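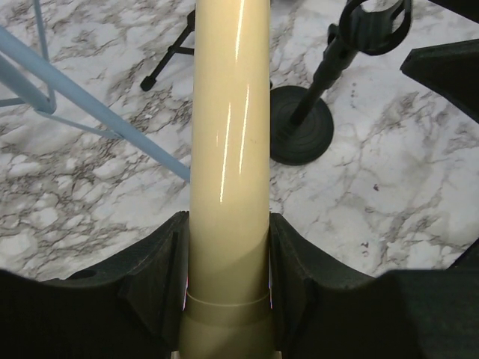

A length of cream tube, between two black gripper fingers.

Leave my term deposit alone

6 min read
Last updated: November

Every time rates look like they might come down, my phone fills up with people telling me that cash is dead. Cash has been dead quite a few times now. It was dead when I opened my first savings account, it was dead when I got my first proper pay rise, and apparently it's dead again this month because the bond market got excited over a weak jobs number.

I have a term deposit. I'll say it out loud. It's with Runditstead, a small mutual that has been taking deposits since 1959 and still sends me a paper letter when one matures. The last one ran for six months and paid me $866 in interest before tax. I didn't read a single chart to earn that. I went to work, did the shopping, forgot about it, and then a letter came.

Now, I know the argument against. Inflation eats it, tax eats it, and what's left over wouldn't cover a decent weekend away. Fair enough. If you're 30 and you've got your whole super balance sitting in cash, you should probably have a chat with somebody who knows more than me. I own shares as well, mostly through a boring index fund, and I'm not about to sell them.

But the people shouting loudest about cash always seem to be comparing it with the best thing they could have bought. Gold in a good year. A bank stock at the bottom. They never line it up against the thing they really did buy, and I can tell you what mine was – a parcel of Kaushik shares, bought at lunchtime on a tip from a mate's group chat. Kaushik makes some part of some machine that goes inside some other machine. I still couldn't explain it to you. I put in $3506 and I've got a good bit less than that today, and I check the price far more often than is healthy.

So which one was the risky choice? On paper they're in different drawers altogether, and I understand why. In my actual life, the deposit is the one I've never lost sleep over.

What bothers me more is how the platforms nudge us. I use Brillberg for my trades (it's fine, it's cheap, the app doesn't fall over) and whenever I leave money in the cash account a little banner pops up calling it "idle". Idle! It's my car rego and my dental bill. It's got a job, thanks very much. And of course Brillberg clips the ticket when I trade and makes rather less when I sit on my hands, so you can colour me unsurprised about the banner.

I'd love to see that word gone. Call it cash, call it savings, show me the interest rate it's earning in the same size type as everything else and let me make up my own mind. Same goes for the rollover notices from the bigger banks, where the new rate is buried on the second page and it's somehow always lower than the one in the window for new customers. If you do one thing after reading this, ring up when yours matures and ask for the better rate. I got it by asking once, and the call was shorter than the hold music.

My current deposit comes due just after Christmas. Rates will probably be a bit lower by then and the messages will start up again. I'll read them, I'll look at Kaushik, I'll sigh, and then I'll most likely tick the box for another six months.

Related
Badska's dividend cut and what it means for small holders
Should you break a term deposit early?
Offset account or savings account: running the sums
Why brokerage fees stopped falling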